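SASTSIDE, September 27, 2023: Lovar today announced Skasetti, a line of tableware for office canteens and meeting rooms. The line opens with a round white plate with a fluted inner wall and a dark gray rim band, paired with a rectangular beige tray with rounded corners and a raised rim.

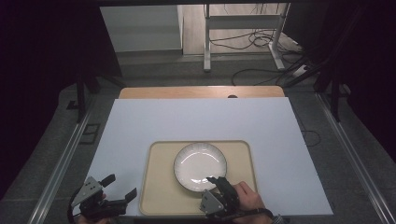 Initial production is set at 3000 plates. Orders ship in cartons of 14, with delivery from October.

"The raised rim was specified for tray service," said Nilmini Saha, product manager at Lovar.

Trade inquiries: Spyros Panagiotou, Lovar.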